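I put off buying a countertop shelf for years. My view was that a counter should be kept clear, and that anything with tiers would only teach me to own more jars. I have changed my mind about half of that.

The half I still hold is the clear counter. A long pale stretch with nothing on it is the most useful thing in a kitchen. You can roll dough on it, set down groceries, or open the mail. So a shelf has to earn its spot, and the only spot I would give it is the corner. Corners are where the bread bag goes to get stale.

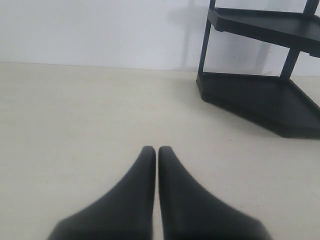
Valentina Cisternas disagrees. She wrote to me in November that a corner shelf hides crumbs, that she threw hers out after 17 days, and that a plain wall rail does the same job for $15. She is right about the crumbs. I lift mine out and wipe under it, and it takes less time than complaining. The rail I can't accept, as I rent and would have to drill.

What I would argue for is the open kind, with slim posts and shallow trays. Closed cabinets let you forget things. I found three tins of paprika in mine. On an open tray with a raised lip, the salt and the oil stay where you put them, and you can see when one is missing.

I also prefer black against a pale counter, though it shows flour. Iason Nikolaidis calls it gloomy — I call it easy to find at 6 a.m.

The stepped shape matters more than the color. When one shelf sits directly under another, the lower one turns into a cave. Stagger them and your hand goes straight in.

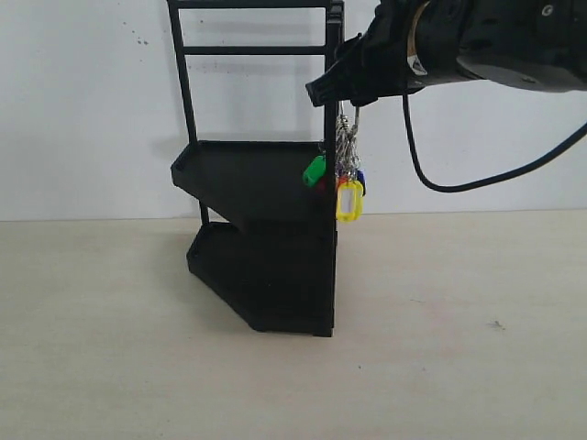 ## What to put on it

Less than fits. I keep oil, salt, pepper and tea on mine, and the top tray stays empty until someone is cooking. If a thing hasn't been picked up in 40 days, it goes back in the cabinet with the paprika.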